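My knee started talking to me at 4–all in the third, which is a rude time for a knee to speak up. I was serving to Kelly Furtado at the Hurkdale Open, court six, the one beside the snack window, and I'd been off the tour for 14 months. Kelly was ranked 108. I was ranked 1,042, and they'd only let me in because somebody else ate bad shrimp.

"You're tossing it too far left," Consuelo yelled from the fence. Coaching from there was illegal, probably, but the umpire was busy with a wasp.

So I tossed it right. Double fault! I gave Consuelo a look and she got very interested in her coffee.

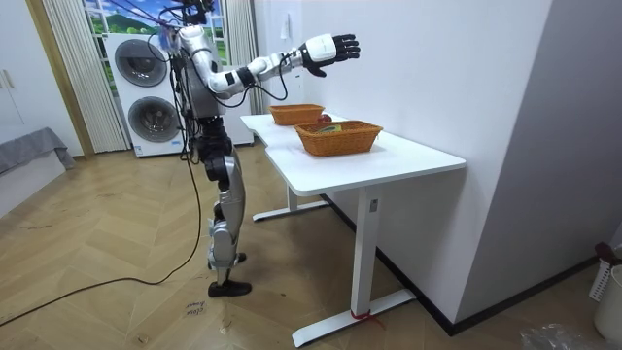
Filed under: Short Fiction

Kelly served for the match and I figured, fine, I'll just hit everything as hard as I can and go home. The first return clipped the tape and fell over. The second one landed on the line (I'd swear to it in court). Then we had this endless rally, all moonballs and grunting, until she put an easy forehand into the net and said a word I won't repeat – her grandmother was sitting right there.

Five-all. I bounced the ball and my hands were shaking so badly I lost it off my own shoe. A kid ran it back to me.

"My dad says you used to be good," he said.

"Your dad's right," I said. "Which one is he?"

He pointed at a man in a green hat, asleep with his mouth open. I laughed so hard the umpire gave me a time warning, and then I tossed it left, the way I always had, and swung.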